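Lucero Padded Laptop Bag, Black

The Lucero is the bag we recommend when somebody comes in wanting one thing to carry a laptop to work and back, and doesn't want to look like they're off on a hike. We've stocked it since 2017, and it's still the one half of us here at Gitley carry ourselves.

It's a soft black fabric case with rounded corners and real padding. The top is a bit puffy when the bag is lying flat, and it settles down after a few weeks of use. It takes laptops up to 14 inches. Yung-ching Kwok, who runs our repair bench, has been using the same one through two computers and has only had to replace a zipper pull.

What we like about it

The padding goes all the way around. Plenty of bags in this price range pad the two big sides and leave the edges thin, so the corners of your computer take the knock when you set it down. On the Lucero the corners are as thick as the rest!

The handles are plain black straps, soft enough to fold out of the way when you slide the bag under an airplane seat or into a bigger backpack. There's no shoulder strap in the box. If you want one, the Plilix clip-on strap fits.

It's light, too. The empty bag weighs 700 grams, and you really notice that on the walk from the train.

What it's good for

A closed laptop, a mouse, a thin charger and some papers. That's a normal work day for most people, and the Lucero handles it without bulging. A slim zippered pencil case goes in fine if you lay it flat along the bottom. A folding umbrella will fit too, though we'd put a wet one somewhere else – the lining is soft and takes a while to dry.

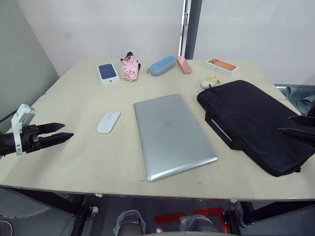 Size and care

Fits: laptops up to 14 inches
Weight: 700 grams
Color: black
Closure: zipper
Handles: two, fixed
Cleaning: damp cloth and a little dish soap, air dry, no dryer

Pet hair does show on the black fabric. A lint roller takes it off in a few passes. For scuffs, Vicente Paredes in our store swears by an old toothbrush and warm water, and his bag looks better than mine, so I'd listen to him.

Put the bag on a table before you load it and run the zipper all the way open. The laptop goes in much more easily that way than with the bag hanging from one hand, and you get to see what's been living in the bottom since last month. 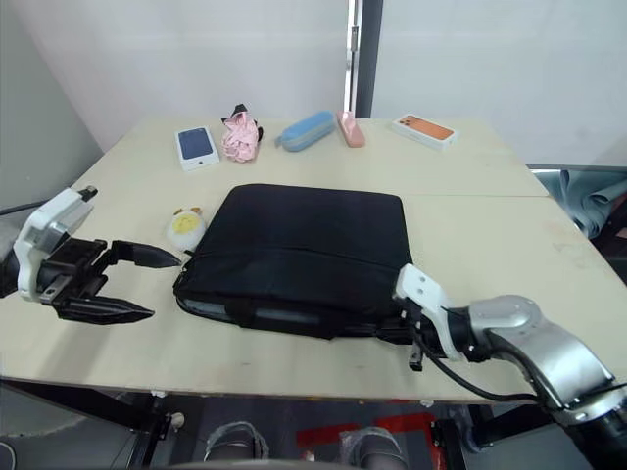 The Lucero in black, lying flat with the zipper side up.

Questions we get

Will a 15-inch laptop fit? Some very slim ones squeeze in, but the zipper strains at the corners. Get the Fliltamen instead – same fabric, wider cut.

Is it waterproof? No. It shrugs off a drizzle between the car and the door. In a downpour, use a cover.

Can I have initials put on it? Yes, up to three letters. Pascual Ibarra does the stitching on Thursday, so order before then if you want it that week.

Returns are open for 100 days, used or not. Just take your charger out first, please.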